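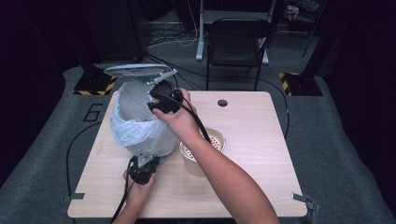

Un taller compartido de Jenham construye sus propias pinzas de mano

El taller compartido Daro, en Jenham, presentó el 24 de noviembre las pinzas de mano que cuatro de sus socios han montado para enseñar tareas domésticas a un brazo robótico de fabricación casera. El proyecto se llama Flaslow y hasta ahora ha costado 700 euros, pagados a escote por los participantes.

La idea partió de Zulmira Calado, técnica de mantenimiento jubilada, que en febrero empezó a dibujar las primeras piezas. Cada pinza se sujeta con una mano y se conecta por cable a un ordenador, que guarda los movimientos de quien la maneja. Con esos registros el grupo quiere preparar el programa del brazo, todavía en construcción.

Los socios trabajan por ahora con tareas de mesa: abrir y cerrar la tapa de un cubo de basura pequeño, colocar la bolsa, coger objetos y moverlos de sitio. Jozef Postma, encargado de los cables y de la electrónica, explicó que la bolsa es lo que más tiempo les ha llevado. «El plástico no se queda nunca igual dos veces. Con un objeto rígido repites el gesto y ya está; con la bolsa hay que corregir a cada momento», dijo.
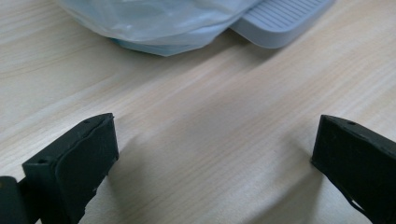 Los dos dedos negros de una de las pinzas, abiertos sobre la mesa; detrás, una bolsa de plástico translúcido.

Los dedos son la parte que más ha cambiado. La primera versión se abría demasiado poco y hubo que rehacerla entera. La actual es la cuarta, según Postma, y se desmonta con una llave corriente – algo que el grupo pedía desde el principio, porque las reparaciones se hacen en el propio taller y casi siempre por la tarde, después del trabajo.

Daro ocupa la planta baja de la antigua imprenta Sequeira, un edificio de 1936 que comparte con una escuela de encuadernación. Los socios pagan una cuota mensual y disponen de tornos, bancos de soldadura y un almacén de piezas usadas. Flaslow es el primer proyecto de robótica que sale de allí. Antes se habían hecho sobre todo muebles, bicicletas y algún instrumento musical.

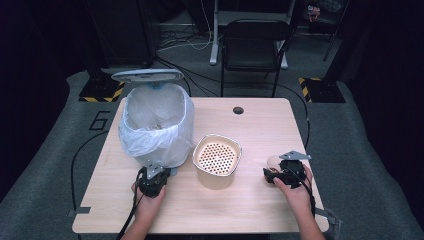 El grupo ha grabado casi 700 repeticiones con las dos manos y revisa cada una antes de darla por buena. Fatos Vidmar, que se ocupa de esa revisión, calcula que le queda trabajo para todo el invierno. Las grabaciones en las que un objeto se cae también se guardan, en una carpeta aparte, por si más adelante sirven para comparar.

El siguiente paso es terminar el brazo. Falta la articulación de la muñeca, que Calado quiere fabricar en el torno del taller, y queda por decidir el motor de la base. No hay fecha para la primera prueba.

Los planos de las pinzas se pueden consultar en el tablón de Daro y el taller entregará copias a quien las pida.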